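Broltetti Open Day – Shirt Folding Set

Version 11, released 29 December 2023. Maintained by the Fladach demonstration group.

Summary
Recordings from the open day in May at the Broltetti hall. Visitors watched robot arms fold T-shirts on a white table. The set holds 499 episodes in total; 56 of them are held out for testing.

Views
Each episode has a head view and at least one wrist view. Files are stored per view – load them by episode number.
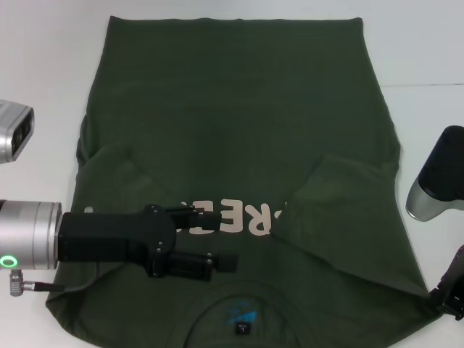
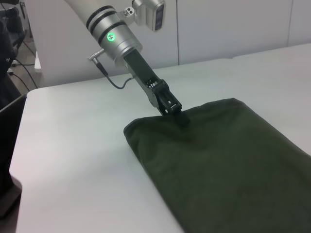
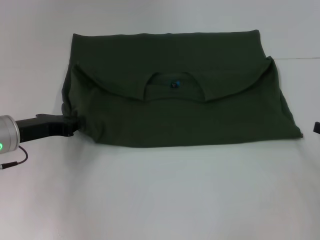 Contents
episodes/ one folder per fold attempt
labels/ start, end and outcome of each attempt
splits/ train and test lists

Failed attempts are kept and labeled as such. Episodes stopped by the operator carry the outcome "halted" and should be left out of success rates. Visitor audio was not recorded.

Known issues
Wrist timestamps in the Kullov export drift by up to 400 ms. Use the Akande loader, which corrects them on read. The older script does not.

Use
Free for research and teaching. Send corrections to the maintainers with the episode number and the view.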